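Chapter 4
Surface Area and Volume of Containers

What you will learn
How capacity differs from volume
How to estimate the capacity of a curved container
How to convert between millilitres, litres and cubic centimetres

4.1 Starting point

The town of Bullum gets its drinking water from a covered tank on the hill above the market. When the tank was rebuilt, the engineer, Yolotzin Cuautle, had to answer two questions before any concrete was ordered. How much water would the tank hold? How much material would be needed to line the inside? The first question is about capacity and the second is about surface area. A tank can be made to hold more water with very little extra lining, or lined at great cost and hold hardly any more. It depends on the shape.

You met the volume of cuboids and cylinders in Chapter 3. In this chapter we move on to shapes with sloping or curved sides, such as cones, buckets and bowls.

4.2 Volume and capacity

The volume of an object is the space it takes up. The capacity of a container is the amount it can hold when filled to the brim. For a solid block only the first makes sense. For a bowl both do, and they are not equal – the volume of the bowl is the volume of the plastic, clay or metal it is made from, while its capacity is measured on the inside.

Volume is normally given in cubic centimetres or cubic metres. Capacity is normally given in millilitres or litres. One millilitre is the same as one cubic centimetre, so a jug with a capacity of 2,000 ml holds 2,000 cubic centimetres, or 2 litres. 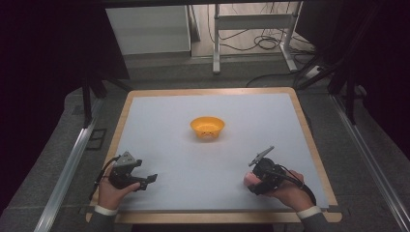
4.3 Estimating with a hemisphere

Many bowls are close enough to half a sphere for a first estimate. The capacity of a hemisphere of inside radius r is two thirds of π times r cubed.

Worked example 1
A mixing bowl has the shape of a hemisphere with an inside diameter of 18 cm. Find its capacity.

The radius is 9 cm, and 9 cubed is 729. Two thirds of 729 is 486. Multiplying by π gives 1,527 ml to the nearest millilitre.

Sherif Abdelaziz filled the same bowl from a measuring cylinder and recorded 1,561 ml. Find the difference between the two values, and suggest one reason for it before going on to Section 4.4.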